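2020-05-31

오늘은 쉬는 날인데도 여섯 시 전에 눈이 떠졌다. 몸이 조출 시간을 외우고 있다. 다시 누워도 잠이 안 와서 쌀을 씻어 안치고 식탁에서 이걸 쓴다. 삼 월에 쓰다 만 공책을 서랍에서 찾았다. 마지막 장에 "다음 주부터 포장 2라인 교육"이라고만 적혀 있다. 그 뒤로 한 줄도 안 썼다.

그 사이 바뀐 걸 적어 두려고 한다. 그로노(Grorno) 창고에서 내가 하던 일은 합포장이었다. 선반에서 물건을 꺼내 바구니에 담고, 바구니를 레일에 올리고, 송장을 붙였다. 칠 년을 그렇게 했다. 지금은 담는 일의 절반쯤을 기계팔이 한다. 크기가 일정한 상자나 통에 든 물건은 기계 쪽으로 가고, 봉지에 든 것, 흐물거리는 것, 서로 엉키는 것은 사람 쪽으로 온다. 그러니까 내 앞에는 하루 종일 까다로운 물건만 온다. 예전에는 쉬운 것과 어려운 것이 섞여 와서 쉬운 것을 담는 동안 손을 좀 쉬게 할 수 있었다. 지금은 그 틈이 없다. 처리 개수는 줄었는데 퇴근하면 손목이 더 아프다.

이 얘기를 면담 때 헤이날두 헤젠지(Reinaldo Rezende) 반장에게 했다. 반장은 적어 가기는 했다. 개수로 보면 작업량이 줄었으니 위에서는 편해진 줄 안다고 했다. 난이도를 따로 치는 칸이 양식에 없다고도 했다. 칸을 만들면 되지 않느냐고 했더니 양식은 본사에서 내려온다고 했다. 반장 탓을 할 일은 아니다.

나는 지난달부터 일주일에 이틀은 시연 작업대로 간다. 손에 드는 집게를 양손에 하나씩 쥐고 물건을 집어서 바구니에 넣었다 뺐다 하는 일이다. 집게에 달린 카메라로 찍은 것을 윌릭스(Willix) 쪽에서 가져가 기계를 가르치는 데 쓴다. 처음에는 우스웠다. 맨손으로 하면 금방 끝날 일을 일부러 집게로, 그것도 천천히 한다. 윌릭스에서 나온 에부카 바시르(Ebuka Bashir) 씨가 첫날 옆에 서서 망설이지 말고, 한 번 잡으면 끝까지 가져가고, 놓치면 놓친 대로 다시 집으라고 했다. 잘하는 척하려고 하면 오히려 버리는 기록이 된다고 했다.

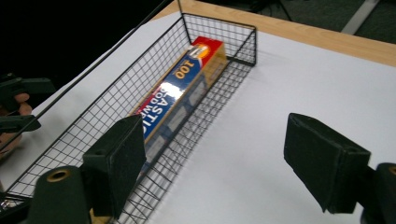
긴 상자가 제일 애를 먹인다. 랩 상자 같은 것은 가운데를 잡아야 하는데 바구니가 좁으면 집게가 양옆으로 들어갈 자리가 잘 안 난다. 비스듬히 넣어서 한쪽 끝을 먼저 띄우고 그다음에 가운데로 옮겨 잡는다. 손으로 할 때는 이런 걸 생각해 본 적이 없다. 집게로 하니까 내가 평소에 어떻게 했는지를 처음으로 따져 보게 된다. 검지로 끝을 살짝 들고 엄지로 받치는 것, 바구니를 왼손으로 조금 기울이는 것. 칠 년 동안 하면서도 몰랐다. 에부카 씨에게 말했더니 바로 그런 걸 써 달라고 해서 요즘은 쉬는 시간에 쪽지에 적어서 준다. 그 쪽지에 대한 수당은 없다. 한번은 물어봐야겠다.

작업대에 가는 날은 몸이 덜 힘들다. 앉을 수도 있고 재촉하는 화면도 없다. 대신 마음이 편하지만은 않다. 내가 잘 가르치면 봉지 물건도 언젠가는 기계 쪽으로 넘어갈 것이다. 그럼 내 앞에는 뭐가 오나. 이걸 시우케이다스 로페스(Alcides Lopes) 형님에게 했더니 형님은 어차피 누가 해도 할 일이면 우리가 하고 돈을 받는 게 낫다고 했다. 발지르(Valdir Cavalcanti)는 반대다. 시연 작업대 신청서를 받고도 안 냈다. 자기 손은 자기 것이라고 했다. 둘이 그것 때문에 식당에서 언성을 높였고 그 뒤로 따로 앉는다. 나는 가운데 앉았다가 요즘은 그냥 먼저 먹고 나온다.

휴게실 얘기도 적어 둔다. 라인이 바뀌면서 쉬는 시간이 조별로 갈렸다. 기계가 멈추면 안 되니까 돌아가면서 쉰다. 전에는 다 같이 쉬었고, 그때 누가 아픈지, 누구네 애가 학교를 옮겼는지 다 알았다. 지금은 같은 조 세 사람 얘기밖에 모른다. 제인 루세(Zane Lūse)가 그만둔 것도 이틀 지나서 알았다. 사물함에 이름표가 없길래 물어봤더니 홀란다(Holanda) 쪽 창고로 갔다고 했다. 거기는 아직 다 손으로 한다고 한다. 언제까지 그럴지는 모르겠다. 인사도 못 했다. 번호는 있으니까 저녁에 문자를 보내 봐야지.

좋아진 것도 있다. 무거운 물통 묶음을 이제 사람이 안 든다. 허리 보호대를 삼 월 이후로 한 번도 안 찼다. 야간조도 줄었다. 밤에는 기계 쪽만 돌리고 사람은 2명만 남는다. 야간 수당이 빠진 건 아쉽지만 잠을 제대로 자니까 아내가 얼굴이 나아졌다고 한다. 돈은 지난달 명세서를 보면 확실히 적다. 애 학원비를 어떻게 할지는 아내와 얘기를 더 해야 한다.

어제 오류 번호 1714가 또 떴다. 바구니 위치가 틀어졌다는 뜻인데 가서 보면 멀쩡하게 놓여 있을 때가 많다. 내가 바구니를 들었다가 같은 자리에 다시 놓으면 풀린다. 정비 쪽에서는 리닉(Rinik) 센서를 바꿔야 한다고 하는데 부품이 안 왔다. 그래서 어제는 내 물건을 담다 말고 그쪽에 뛰어가기를 여러 번 했다. 그 시간은 내 작업 기록에 빈 시간으로 남는다. 반장에게 이것도 말해야 한다. 이번에는 말로만 하지 말고 시간을 적어서 줘야겠다.

밥이 다 됐다. 아내는 아직 잔다. 오후에 손목 파스 사러 나가는 김에 형광등도 하나 사 와야 한다. 내일은 시연 작업대 가는 날이니까 손톱도 깎아 둘 것.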